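Contrôle avant mise en route, poste à deux bras - mes notes point par point

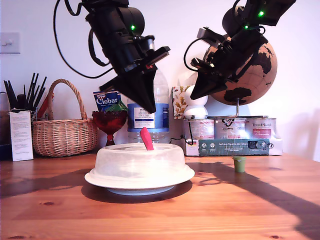
Elsie Bellamy trouve que ma liste est trop longue et qu'un bon arrêt d'urgence vaut toutes les cases à cocher. Je lui réponds au point 1, et pour le reste on en reparlera en septembre, elle a promis de relire !

Fiche remplie le 2 août 2019, atelier de Bekville.

1. Arrêt d'urgence accessible sans passer sous les bras - OK
Testé bras immobiles, puis en mouvement lent. Oui Elsie, c'est le point le plus important, mais un bouton ne rattrape pas un câble arraché.

2. Câbles : boucle assez large, rien qui frotte ni qui tire - À REVOIR
Les boucles qui pendent le long des bras, je ne les aime pas trop. J'ai fait l'amplitude complète à la main et rien n'accroche, mais je voudrais un collier de plus près du coude (Ruth Hollis en a commandé chez Yüksel).

3. Voyants allumés avant d'approcher les mains - OK
Vert, ça veut dire sous tension, et donc on garde ses distances ! Je le répète à chaque nouveau, tout le monde croit que vert = on peut y aller.

4. Doigts des pinces : serrage, usure, jeu - OK
Ils sont pointus, on les manipule avec des gants. Force limitée à 4 newtons dans le logiciel Pivivia pour tout ce qui est vaisselle et couvercles.

5. Zone de travail dégagée devant, objets de décor repoussés au fond - OK avec réserve
Il y a du verre dans la rangée du fond, un gobelet rouge à pied, et je préférerais le voir plus loin des pinces. Le globe en liège aussi, le bras droit passe vraiment près. Marge demandée par notre règle interne : 111 mm, à mesurer bras tendu.

6. Éclairage - À REVOIR
Soleil direct sur la table, avec de longues ombres en travers. Pour moi c'est un vrai sujet de sécurité, on juge mal la hauteur d'une pince quand son ombre part de côté. Store à baisser avant chaque série.

7. Fixations hautes resserrées - OK
Compteur à 1 902 cycles, prochain resserrage dans 270. Clé Rakell dans le tiroir, merci de l'y remettre - je l'ai encore cherchée partout ce matin.

Mise en route autorisée à vitesse réduite, store baissé. Les points 2 et 6 restent ouverts jusqu'à la pose du collier.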